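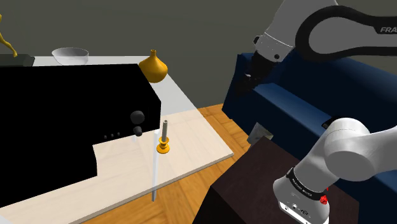
Zdenka Vlachou wants to know why people with clipboards keep asking her mum to sign things outside Tóth's, and whether signing ever makes any difference, and could she sign one herself because she is nine and has very good handwriting.

Three questions in one letter! I love it when that happens. The thing on the clipboard is called a petition, and I've been meaning to write about petitions for ages, so thank you, Zdenka, you've pushed me into it. I'll go through your questions in a slightly jumbled order, and I'll use a real one from our own town as we go along.

So what is a petition?

It's a letter with lots of people's names on it. That's pretty much the whole idea. Somebody wants something changed, or wants something left exactly as it is, and they write down what they want in a sentence or two. Then they go round asking other people, "Do you think this too?" If you do, you add your name. When there are lots of names, the whole lot gets handed to the people who are able to make the decision.

Those people might be your town council, or the county council, or Parliament in London. They might be your head teacher. I once signed a petition about the pudding in the canteen where I worked (there was only ever sponge) and it went to the cook. Still a petition!

People have been doing this for hundreds and hundreds of years. Long before ordinary people were allowed to vote, they could still send a petition to the king or queen, and they did, about all sorts of things, from taxes to the price of bread. Some of the old ones were written on long rolls, with extra sheets stuck on the end whenever they ran out of room. The people who wanted votes for women used petitions too, and took enormous ones to Parliament. Parliament said no to them for years, so you can see it isn't always quick.

The Funau Lane petition

Right, let's look at one close up. You might remember there was going to be a change to the number 2 bus. It goes from the station, up Funau Lane, past the swimming pool and out to the new houses. In January the council put up a notice saying it was thinking of stopping the money it gives towards that bus, and without the money the bus would only have run in the mornings.

Quite a lot of people didn't like that. Etornam Frimpong lives at the top of Funau Lane and uses the bus to get home from swimming club, and he and his gran decided to start a petition. They wrote:

We ask Norncombe Town Council to keep the number 2 bus running all day, including after school.

Have a look at how short that is. You could read it while holding a bag of shopping. It says who they're asking (the council) and what they want (the bus, all day) and it doesn't wander off into anything else. Etornam told me their first go was a page and a half long and had a bit in it about the bus shelter smelling funny. His gran made him take that out.

Then they had to find people. They stood outside the shops, they asked at the swimming pool, they left a sheet at the library desk, and a neighbour made an online version for people who'd rather type. By the time they handed it in they had 2,214 names. That's a lot for a town our size.

Why do they ask for your address?

This is the bit that made me suspicious when I was little. Why would they need to know where I live? Were they going to come round?

No. It's so that the council can check. Imagine if I wanted a petition about having a zoo on the football pitch, and I sat at my kitchen table and wrote down a big list of made-up names. Lord Banana. Mrs Elbow. Mrs Elbow's sister. The council would need some way of telling that Mrs Elbow isn't real. With an address next to each name, they can look and see that there is a real person at a real house, and that nobody has signed it twice.

They also want to know whether you live, work or go to school in the town, as the council is there to look after the people who use the place. Somebody in Bunolov might feel very strongly about our bus, but they aren't going to be waiting for it in the rain.

Your address isn't supposed to be used for anything else, by the way. The people collecting it have to keep it safe and mustn't pass it on to someone who wants to sell your mum a new kitchen. If you're filling in an online one, get a grown-up to read the small writing with you first. Some online forms have a little box at the bottom that signs you up for emails as well, and you can leave that box empty.

Home Ask Us Anything Past Issues Puzzles Grown-ups Contact
Search this site Type a word here Go

How many names do you need?

It depends who you're asking, and every council has its own rules. You can usually find them on its website, under some boring heading. In Norncombe it works like this.

If you get 50 names, the council has to write back to you properly and tell you what it thinks.

If you get more than 200, the councillors have to talk about it at one of their meetings, and the person who started it is allowed to stand up and speak.

And if you have fewer than that? You can still send it. A councillor might read it and think, hmm, good point. They just don't have to do anything about it.

I should say something here about what the numbers mean, as I got this muddled for years. Reaching the number doesn't mean you've won. It means you get listened to. Think of putting your hand up in class. If you put your hand up, the teacher will (probably) come to you, and you'll get to say your idea about having the lesson outside. She might still say no. It might be raining.

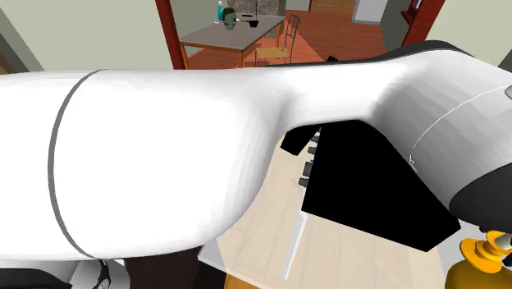 Issue 50, page 2

What happened at the meeting?

I went along to watch, and so can you, if you can persuade someone to take you. Council meetings are mostly open to anybody. There are chairs at the back. I'll warn you that parts of it are very slow, and before we got to the bus there was a long conversation about bins.

When it was time, Etornam went up to the front with his gran. He had a few minutes and he'd practised. He talked about swimming club, and about how his gran gets to the doctor's, and he read out some comments people had put on the sheets next to their names. Then the councillors asked him questions.

Britta Grube spoke next, and she was against it. She wasn't being mean! She said the money for the bus had to come from somewhere, and that in the middle of the day there were often very few people on it, and she'd rather spend the money on mending the pavements, which are bad for people with wheelchairs and pushchairs. I thought that was a fair thing to say, and I could see a few people at the back nodding who had signed for the bus.

I think this is the most important part of the whole explainer, so I'm putting it in its own paragraph. A petition only shows you the people who agree with it. It can't show you the people who don't, as there's nowhere on the sheet for them to write. So the councillors have to think about the names they can see and also about everybody else.

After that they voted, by putting their hands up. They decided to keep the bus running all day for one more year, with a smaller bus at lunchtime, and to look at it again after that. So Etornam got most of what he asked for. The pavements haven't been forgotten either, I'm told, and Gil-soo Woo has started a petition about those. I've signed both. You're allowed to!

Can children sign?

Back to Zdenka. It depends on the petition, which I know is an annoying answer. Our town council doesn't have any age rule, so you can sign and you can start one as well, though they do ask that a grown-up is the contact if you're under sixteen. Petitions on the Parliament website don't have an age rule either, but you have to be a British citizen or live in the UK, and you need an email address. Other places do it differently, so check the rules before you spend a whole Saturday... well, before you spend a whole afternoon on it.

You never have to sign, though. If somebody asks you and you aren't sure, say "I'd like to think about it, thank you." If they're nice they'll say that's fine. And do read it first, even when the person asking is your friend. Aurelia Reisinger wrote to me last year to say she'd signed something at school that she thought was for longer playtimes, and when she read it afterwards it was for longer playtimes and shorter lunch. She was not pleased.

Words you might hear

Petitioner: the person who starts the petition.

Signatory: a person who signs it. If you sign one, you can go home and tell everyone you are a signatory.

Councillor: a person chosen by voters to help run the town, the district or the county. You probably have several, and you can write to them whenever you like. You don't need a petition for that, one letter will do.

Threshold: the number of names you need to reach before something has to happen.

Debate: when people talk about something in turn, for and against, before they decide.

Have a go

Write a petition of your own, in no more than two sentences. It can be about home or school or the park. Say who you're asking, and what you'd like them to do. Then show it to one person who agrees with you and one who doesn't, and see if the second person makes you want to change any of your words. Send it in to me if you like (ask at home first) and I'll print a few. They need to reach us by 15 Aug 2025.

Next time: why do some people wear rosettes at elections, and who picks the colours?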